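Running the sim demo at the Hinholm open day

Quick notes for whoever takes over from Jolien. Laptop on 2 hours before doors, plugged in, sleep mode OFF. Open the Plondirura folder, load the box task, press reset. Check the lid is open befor you start the arm.
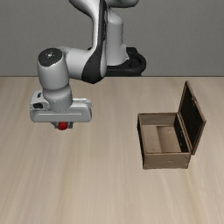
Let visitors press go themselves. One run each, then reset. If the arm stalls, stop, wait 4 seconds, reset again. Dont touch the speed slider, leave it at 72.

Kids first, questions after. Anything about the real arm goes to Stijn. Spare mouse in the grey bag.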